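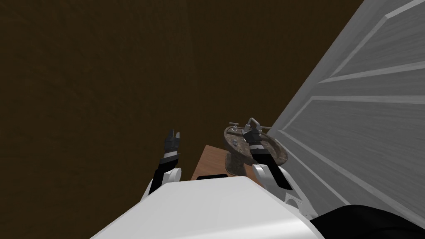 July
Report by Selim Polat, Bresora Skate Series

Preparation for the second stop of the series is on schedule. We have 25 riders confirmed for the street event in Lepik, and 15 of them are women. Ebere Ekpo signed the park agreement with the city, and the judges are booked.

The live stream is still open. The first offer was too high for us - Ok-hee Jin is now speaking with a smaller company from Bredberg. We sold 707 tickets until now, and the park can take 1000. 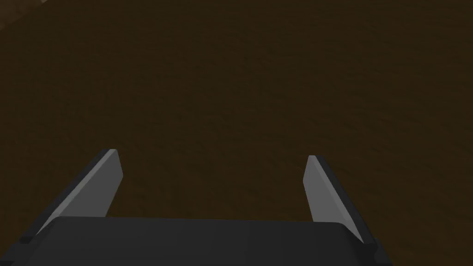 Will the qualifier be moved if it rains?

It stays in Lepik, and we use the reserve day after the final. The riders were informed by email.

The medical plan goes to Damilola Igwe next, together with the insurance papers.

Last updated: July, 4 p.m.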